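# Bin day for the picking cell

I've been wanting to write this one up since February, when I finally got the picking cell at Vamside to behave for a whole afternoon. The arm itself has been a joy from the start. It's everything around the arm that eats the hours: the hoses, the fittings, the finger alignment, and the big metal bin the parts live in. So this post is mostly about the bin and the gripper, and I make no apology for that, I love this stuff!

For anyone new to the blog, the cell takes mixed bars out of a bin and hands them off to a small fixture we call Mamo. The bars come in two colors and a couple of lengths. The arm doesn't care about color, but it cares a great deal about where a bar is lying. Out in the open it's an easy grab. Along a wall or jammed into a corner, the fingers have to come down in a very narrow space, and if anything is a little off you hear it (a sort of tick, then a scrape, then me running for the stop button).

That means the bin has to stay where the program thinks it is. My first version just sat on the table. Every wall touch nudged it a hair, and after 100 picks the whole thing had wandered far enough that the corner grabs stopped working. I spent an evening re-teaching positions that had been perfectly fine all along. Now I put marks down first, set the bin to the marks, and only then touch the pendant.

My order for a fresh setup goes like this:

- Home the arm and shut off the air.
- Wipe out the bin, corners included.
- Set the bin to its marks and push on each wall by hand.
- Air back on, listen at the fittings for a full minute.
- Open and close the gripper with nothing in it.
- Run the corner touches at the slowest speed, then load bars.

Listening at the fittings sounds fussy, but I've caught two leaks that way. A slow leak doesn't stop the gripper from closing. It just makes it close late, and you'll chase that through the software for days before you think to put your ear next to a tube.
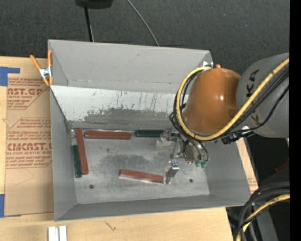
*Gripper down at the front bar, with the other four along the sides of the bin.*

Look at the scuffing on that far slope! I could sand it and repaint, and I probably will someday, but the wear is useful to me right now. When I change something in the approach path I check the walls for fresh marks before I check anything else.

The hoses got a full afternoon of their own. The wrist can swing a long way, and my early routing was fine at the poses I tested and much too tight at the ones I didn't. What worked was jogging the wrist slowly through everything the program uses, plus a bit extra each way, and tying things down only after that. Leave more slack than looks tidy. I had one bundle dressed so neatly that it pulled a fitting loose on the first full run.

Fingers get checked every 800 cycles, or whenever I've had a hard bump. I close them on a scrap bar and look for daylight on one side. If there's a gap I loosen the finger, let it settle against the bar, and snug it back up. It takes longer to find the right hex key than to do the job.

Next up is a second bin, ordered from Vodamton, with the same footprint and slightly lower walls. I'm hoping that buys some clearance at the back corners, where I still get the odd missed grab on the short bars. The program for it is half written and named Tikau 2 for now. I'll post the corner numbers once it's run a full shift.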